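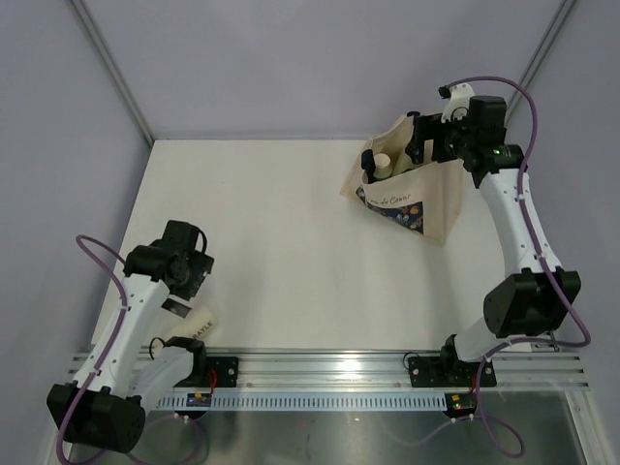 Photo: Danica Jireš

Okay, bag people, gather round. I promised a thread on how I pack a plain cotton-ish tote so it doesn't turn into a black hole by lunchtime, and I have finally sat down with my coffee to write it. It's long. You know me.

First, the bag. I'm a cream fabric tote person through and through, and I love one with a bit of writing on it and something pretty along the bottom. The "de Coeur" one with the navy print and the little floral or fruity shapes (I go back and forth on which they are!) makes me happy every time I look at it, and that counts for a lot at 7 in the morning.

Dark handles, by the way. I will go to my grave recommending dark handles. I had a Clasness tote with cream ones and after one January of wool gloves and hand cream they were the color of weak tea. I washed it, I soaked it, I gave up and now it holds clothespins.

Now the packing. Clear a whole table first. I mean it, a nice empty stretch of tabletop, with the bag up near the back and room to lay things out in front. I used to pack on the arm of the couch and then wonder why my keys were in the couch.

Tall things go in early and they go by the handle side. My pale green container with the round cream cap always sits right there - I can find that cap by feel while I'm holding a bus pole with my other hand.

Anything long and skinny leans. Don't fight it. Let it go in diagonally against the container and it'll stay put much better than if you try to stand it up straight like a flower in a vase. The yellow-green thing gets the leaning spot in mine.

Then the flat stuff: notebook, the folded Trisport jacket I carry from September to May, and a mail-order envelope if I'm running to the post office. Flat stuff goes against the back panel, which is the side that touches you. My hip has strong opinions about this after years of being poked by a stapler.

Small things go in a pouch. Mine is from Wosemano and it's nothing special, but it zips. Before the pouch I once pulled 15 pens out of the bottom of a tote while looking for one lip balm. None of them worked, and I put most of them back in. I can't explain it.

Someone asked last time how long this takes me. Roughly 90 seconds if I've laid it all out the night before, and a good deal longer if I haven't, with some muttering.

Weekly job: tip the whole thing upside down over the table. Crumbs, receipts, one earring. My aunt does hers over the sink and lost a house key that way, so please, the table.

Oh, and washing! Inside out, cold, 30 minutes, and hang it by the bottom corners so the handles don't stretch. If yours has a printed section, keep the iron off it and press from the inside on low. I learned that on a Kopecký market bag I still miss.

I think that's everything? Tell me what lives in the bottom of yours. I'm going to go refill my coffee and I'll answer when I'm back - and yes, a pouch thread is coming, I've already got too many notes for it.

Last updated: January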